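Sun 28 September

Tondorham notifications, still. Third go at the delivery status mess. Writing it down before I forget which phone did what.

Problem as it stands: message shows "delivered" in the sender's list but "sending" inside the chat itself. Back out, go in again, sometimes fixes it. Sometimes not until the app is killed. Old bug, I think — there's a ticket from February that sounds the same, closed as can't reproduce.

Set up two phones, both on the Dadel build, one on wifi and one on mobile data. Sent 200 short text messages each way with the script, no pictures, no voice. 63 ended up with the two statuses disagreeing. All of them from the phone on mobile data. None the other way round, which I didn't expect.

Then swapped the SIM over and ran it again, and it followed the SIM and not the phone. So not a handset thing. Good, that rules out the battery saver theory (mine, sorry).
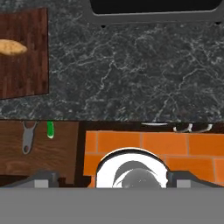 Posted by the notebook keeper
Messaging client tester, Tondorham

Looked at the logs after lunch. The list gets its status from the push. The chat screen gets it from the socket. If the socket drops and comes back within 30 seconds, it doesn't ask for what it missed, it just carries on as if nothing happened. Push arrives fine so the list is right and the chat is stale. Past 30 it does a full refresh and everything lines up again.

Tried it by hand: airplane mode on, count to ten, off. Stale every time. Count to forty, fine every time. Pretty happy with that.

Read receipts are affected too but you notice it less, as the tick goes from grey to blue whenever the next message comes in. Group chats not tested. Voice notes not tested. Somebody should, the upload has its own status and I don't trust it.

Fix options. Could ask for missed statuses on every reconnect, simple, but on a train that's a lot of asking. Or let the push update both screens. Prefer the second. Zelenák branch already has half of it, the bit that writes the status to the local store, but the chat screen never reads it back untill it's reopened.

Patched that in locally, very rough. Reran the script over mobile data, 200 again, no mismatches. Scrolling got jerky in the long test chat though (3,000 messages), I think it redraws the whole list on each status change. Needs to redraw the one row.

Tumari server side: leave alone for now. Time stamps on the statuses are in the right order, checked a handful.

To do
— reopen the February ticket, paste the airplane mode steps in
— group chat run, same script
— single row redraw before anyone else sees the patch
— ask what the 30 second limit was for in teh first place, no comment in the code
— charge the second phone, it was on its last legs by the end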